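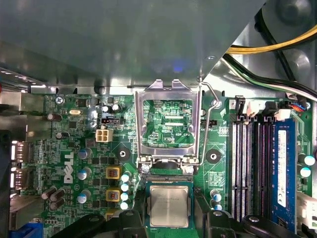 Minutes, Jollden data catch-up, February, 10.30. First up was the processor job, and I had most to say as I've been running it. We're at 364 demonstrations, 156 of them usable for Nelemov's training set. I said the start point matters most - load plate standing open on the Dell board, chip held in both fingers just below the socket - and we agreed every example should begin like that from now on.

Jilloteck want the failed goes too. I was a bit grumpy about the extra labelling, but fine, we'll keep them in their own folder!

Reuter's overall target is still 2,599. I asked for 4 more sessions and got them.

Memory modules put off until next time. I'm to send round the new labelling sheet. Finished at 11.15.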